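4. Loose Writing Tools and the Divided Tray

4.1 What was counted

The desk survey at the Nenstead and Lesside offices covered 163 desks. Every pen, pencil, marker and highlighter found on top of a desk or in its upper drawer was entered on the sheet, for a total of 2,939 items. Tools in bags, coat pockets and locked drawers were left out. A pen with its cap missing was counted as one item, and a cap without a pen was not counted at all. Refills still in their packaging were treated as supplies and are covered in Section 6.

Each item was given one of five types: ballpoint or gel pen, pencil, permanent marker, whiteboard marker, or highlighter. The first author (Fang) entered the types at Nenstead and the second (Fu) did the same at Lesside. Where a tool could have gone into two types, mostly thick felt-tip pens with worn printing, we wrote a line on scrap paper and decided from the stroke. Multi-color pens were entered as ballpoints no matter how many colors they held.

We also recorded where each item was found. An item was "contained" if it stood in a cup, lay in a tray compartment or was inside a pencil case. It was "loose" if it lay directly on the desktop or the drawer floor. Items resting on a notebook or clipped to one were entered as loose in the first pass. We kept that rule for the second pass so that the two could be compared, although Fu would now put clipped pens in a group of their own.

4.2 Kinds of container

Cups were the most common container at both offices and were used mainly for pens and pencils. Highlighters were often kept out of cups. Several people told us that a highlighter is too wide to share a full cup, and that pulling one out brings two pens with it. Others said that they use highlighters in pairs or sets and want to see the colors before picking one up. In a cup, the part that shows may be only the end of the barrel, and on some models that end is the same color across the set.

Divided trays were less common. They came in three forms: shallow drawer inserts, desktop trays with compartments of equal size, and desktop trays with one long compartment and several short ones. The last form gave the most trouble in coding. Short compartments were made for clips and pins, but people laid pens across them, resting on the dividers. A pen lying across dividers was entered as contained if both ends were inside the outer wall of the tray, and as loose if either end stuck out past it.

Clear trays and opaque trays were recorded separately. In interviews, people with clear trays said they could check what was in them from a chair, without leaning over. People with opaque trays more often described a compartment by its position ("the back left one") than by what it held. We make no claim that clear trays are kept tidier. The two groups were too uneven in size for a fair comparison, and most of the clear trays came from a single order placed by the Özkan supply room in April.

4.3 Working positions

During the interviews we noticed that people often leave writing tools out in a definite place while they are in use. The usual place was near the middle of the desk, a little to one side of the paper, with the tools set down at a slant. Two highlighters used for the same document were commonly left next to each other. When asked to clear the desk, people picked these up last and in some cases did not put them away at all, saying that they were "still out."

For this reason we split loose items into two groups in the second pass. "Working" items lay within reach of the middle of the desk and next to at least one other tool of the same type. "Stray" items were all other loose items. The split is a rough one. A single pencil beside a half-filled form is plainly in use, yet our rule calls it stray. More than 1,000 items changed code between the two passes, most of them from plain loose to stray.

The distance between a working group and its container also matters. A tray at the back of the desk leaves the front clear for paper, but it has to be reached for, and a person who is writing will tend to lay a marker down close by instead. A tray beside the paper takes up space that some desks do not have. Of the people interviewed, 30 had moved their tray at least once since getting it, usually toward the back. Figure 3 shows writing tools on a plain white tabletop, and its second picture has a tray at the back of the table. 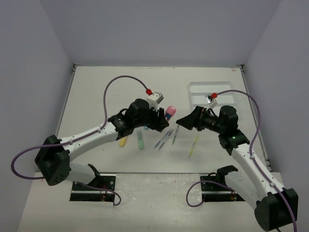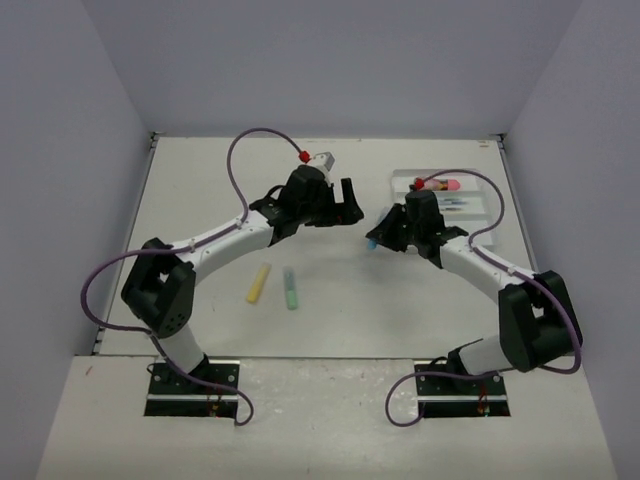

Figure 3. Writing tools on a white tabletop. Second picture: a yellow and a green highlighter side by side on the table, with a clear divided tray at the back right.

By the rule in 4.3, a pair of highlighters placed like the two in the second picture is entered as a working group. Color plays no part in the rule. The tray is entered on a separate line of the sheet, with its form and position on the surface.

Related items
Cups, Cases and Drawers: A Storage Inventory
Who Refills the Whiteboard Markers?
Desk Survey Coding Sheet, Second Pass
Shared Supplies at Lesside: Interview Notes

Corkutbridge Papers on Office Work | Contact the editors | Copyright the authors | Back to top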